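Standovham Residence Services
Housekeeping and Linen Support
Ticket 261 - Dark lint and marks on white bed linen after folding
Status: Resolved, under observation
Category: Laundry and linen
Priority: Normal
Location: Histarano House, second floor

Summary of request

The resident reports that black knit garments folded on the bed are leaving dark fibers on the white top sheet. The sheet is the leaf and feather print issued to all rooms in Histarano House in September. The resident also asks whether small brownish marks on the same type of sheet are caused by dye from the clothing and whether the sheet will be charged as damaged.

Entry 1 - Service desk, 9:20 a.m.

Request received through the resident portal. The resident folds clean laundry on the bed, as the room has no table of sufficient size. Garments affected are soft black knits. Lighter garments from the same load are reported to leave no residue. The resident was advised to continue using the sheet until it could be checked and was asked not to apply bleach. Ticket passed to the linen team.

Entry 2 - Linen team, 11:45 a.m.

Laundry settings reviewed with the resident. Dark knits and cotton towels had been washed together and dried on high. This is a known source of loose fiber on knit clothing and accounts for most tickets of this type. The dryer on the second floor is a Lysenko unit, and its lint screen was found to be about half covered. The screen was cleaned and the door seal wiped down.

The washer is set to 1,000 rpm by default. Staff recommended the 700 rpm setting for dark knits, with garments turned inside out and towels kept for a separate load.

Entry 3 - Linen team, 2:10 p.m.

Room visit completed with the resident present. Folding was tried on the bed in the usual way, with the garment laid flat on the sheet and the sleeves brought in before the body was folded over.
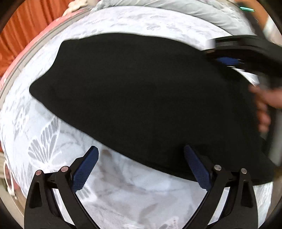 A white cotton cloth was dampened and pressed against the inside hem of one garment for thirty seconds. No color transferred to the cloth. The test was repeated at the cuff with the same result. Dye bleed is therefore considered unlikely, and the dark residue is being treated as loose fiber only. It came away from the sheet with a lint roller in two passes.

The brownish marks are a separate matter. They are faint and small, and they did not respond to the lint roller. The linen team could not establish the cause during the visit. The sheet was exchanged for a clean one of the same print and sent for treatment under item code 71.

Entry 4 - Service desk, 3:30 p.m.

The resident asked whether a plain dark sheet could be issued instead. Dark linen is not held in stock for this building. A Dumetti folding mat is available on loan from the front desk and may be kept for the length of the residency. The resident accepted the mat.

Entry 5 - Linen team, following morning, 10:05 a.m.

The exchanged sheet was soaked in cool water with enzyme detergent and washed warm. The marks are no longer visible when the sheet is held to the light. The sheet has been returned to general stock - no charge will be made to the resident's account.

Resolution

1. Wash dark knits apart from towels, inside out, at 700 rpm.
2. Dry on low and remove while very slightly damp.
3. Clear the Lysenko lint screen before each load.
4. Shake out dark garments before folding, and use the mat when folding on white linen.
5. Report marks on bed linen through the portal. Do not use bleach or stain pens on printed sheets, as these can fade the gray pattern.

Entry 6 - Service desk, 4:15 p.m.

The resident confirmed by message that a further load of dark clothing had been washed and folded according to the steps above. A few fibers were found on the mat and none on the sheet. The resident also asked that the lint screen notice in the second floor laundry room be replaced, as the current one has faded. A new notice has been requested from the print office under a separate ticket.

This ticket will remain under observation for two wash cycles and will then close automatically. Replies sent before that time will reopen it with the linen team.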